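3.2 Cups, and what they stand on

The Akanda set contains 18 cups. Readers who feel this is too many are invited to open their own kitchen cabinets before writing to us. We began with a shorter list, drawn up in an afternoon by the first author, and found that it left out most of what people drink from at home. The list covered the sort of cup one sees in a catalog. Real cabinets hold free cups from a bank, children's cups kept long after the child has left for college, and one very good cup that guests are quietly steered away from.

We therefore asked 21 households to write down every cup they had used in the past week, where it had been set down, and what they called it. The instructions said "cup" and left the word alone. This was a mistake of the productive kind. The diaries came back with 1733 entries, among them several bowls, a measuring jug, and the lid of a thermos, which its owner defended by email at some length. Janaka Bandara and Tuấn Tô sorted the entries separately and then compared results. They agreed on nearly everything except mugs. Tô holds that a mug is a kind of cup; Bandara holds that a mug is a mug. The paper follows Tô, and Bandara has asked that this be recorded.

Color turned out to matter more than shape. When people wrote about a cup they had mislaid, they gave its color first and often gave nothing else: "the blue one," "the green one with the chip." Shape came up mostly when it had caused trouble, as with tall cups that tip or wide ones that will not share a shelf. We took the hint and chose plain, single-color cups wherever we could. Patterned cups were kept in a separate group (Section 3.4), where they can bother each other.

A cup also has to stand on something, and here the diaries were less help, as people rarely describe their own tables. We tried two coverings. The first, sold as Dutard, was glossy and white, and under the ceiling lights it gave every cup a twin directly below it. Raters asked to mark the bottom edge of a cup marked the bottom edge of the reflection often enough that we stopped blaming the raters. The second, Rernamen, is a matte brown sheet of no charm whatever. It shows few reflections, it makes a pale cup and a blue cup equally easy to find, and it looks enough like a tired dining table that visitors put their coffee on it. We used it for everything reported in this section.

The brown sheet has one fault, which is that it remembers being rolled up. Creases stay in it, mostly toward the far edge, along with some low ripples. We flattened it overnight under a stack of Plaltinex catalogs, the heaviest printed matter in the building, and it was much improved by Wednesday and much the same as before by the following week. In the end we measured the ripples, found them too shallow to tilt even the lightest cup in the set, and stopped looking at them. Cups were placed in the flatter part of the sheet, toward the near edge. Figure 2 shows the covering with a blue cup held over it, which is the color our diarists reported losing most often.

Figure 2. Blue cup and matte brown work surface. Faint creases remain near the far edge.

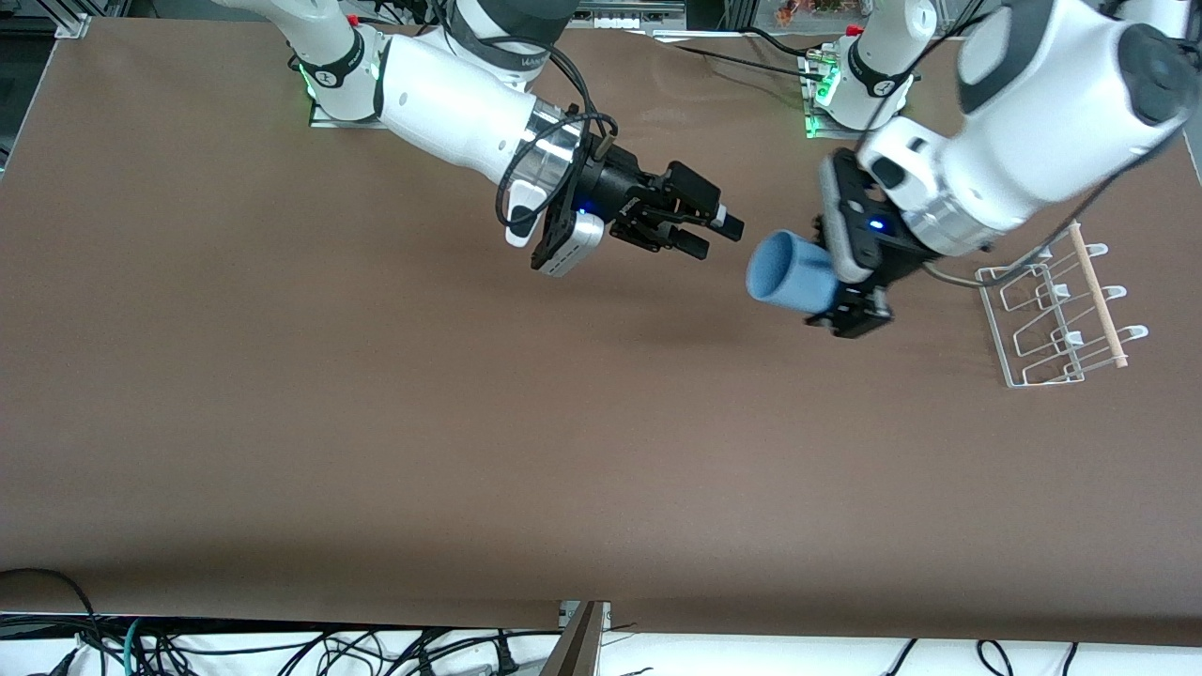

Placement was harder to settle than covering. Few of our households set a cup down in the middle of anything. It goes near an edge, within reach of the hand that will want it next, and very often on top of a piece of mail. We kept the edges and left out the mail, which would have needed a section of its own.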